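The Residence at Traltirton: Notice of Closure, Second Floor

The residents' lounge on the second floor of Traltirton House was closed on March 16, 2018, following the death of its last regular user. The order for its clearance was issued the same afternoon under reference 3053, and responsibility for the work was assigned to Gun-woo Yeom, Assistant Registrar of Furnishings, who had held that position for eleven years and had never before been asked to clear a room he liked.

The order was brief. All furniture was to be gathered, covered and listed. All chairs were to be examined on the underside, where the house marks were kept, and any chair without a mark was to be reported separately. The contents of the glass-fronted cabinet were to remain in place until the office at Jindisell had given written instructions.

Mr. Yeom read the order twice and signed it. He then went upstairs and stood for some time in the doorway.

The residents had called the room Na. The name appeared on no plan of the building, and the Registrar's office had written on two occasions to discourage it. A former resident was understood to have begun the practice, and others had continued it long after that person's departure. It was in Na that the residents had taken their tea, conducted their disputes and, every December, held a supper to which the staff were invited by handwritten card. Mr. Yeom had kept his cards. He had not mentioned this to the Registrar.

The covering of the furniture was done first. Black plastic sheet had been supplied for the purpose, and it was laid over the larger pieces until the greater part of the room had lost its shape. The white cabinet was left as it was against the wall, with its bottles and containers on the shelf behind the right-hand door. After this the white chair was taken up for examination.

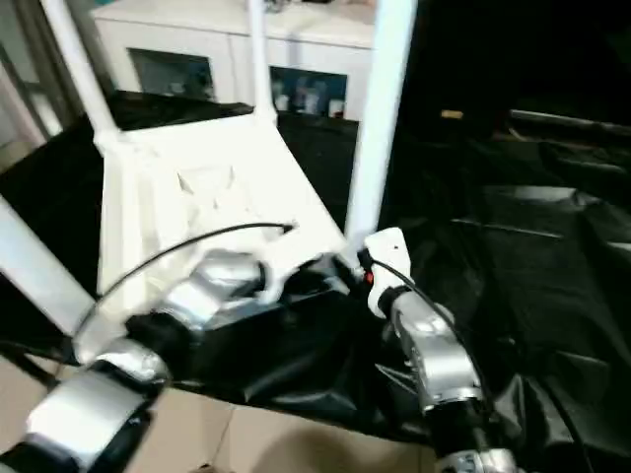
The white chair, raised and tilted over the sheeting, with the cabinet behind.

The register for Traltirton House listed 111 chairs. Each was entered by number, with its room, its condition and the date of its last repair. The white chair was not among them. Mr. Yeom consulted the earlier volume, which had been closed when the house at Plostetti was sold and its furniture distributed, and found no trace of it there either. He had been certain that he would find it. He had sat in it himself, at the December suppers, at the end of the table nearest the cabinet.

The procedure in such cases was clear. An unlisted item was to be described on a separate form, held for up to 363 days, and disposed of if no claim was received. The form asked for the name of the owner. It asked for the name of the finder, and for the circumstances in which the item had come to the notice of the office.

Mr. Yeom completed the description without difficulty. He wrote that the chair was white, that it had four legs and a broad seat, and that the underside of the seat was ridged. At the line for the owner he stopped.

He was not a man who made false entries. In eleven years he had corrected the errors of others in red ink and his own in the same red ink, and the Registrar had once described his volumes as the only ones in the building that could be read without suspicion. He considered the line for most of an hour. The light in the corridor went off, as it did each evening, and he got up to put it on again.

At last he wrote: Residents of Na.

The form was sent to Jindisell with the remainder of the papers. The reply came after nine days and ran to a single page. It confirmed the closure of the lounge and approved the covering of the furniture. It gave instructions for the cabinet, which was to be emptied and locked. On the matter of the chair it stated that the owners had been noted, that the item could not be disposed of while their claim stood, and that the office would be obliged if Mr. Yeom would supply an address at which they might be reached.

He supplied the address of the lounge - second floor, Traltirton House - and placed a copy in the file. Then he took his coat and went up to see to the cabinet.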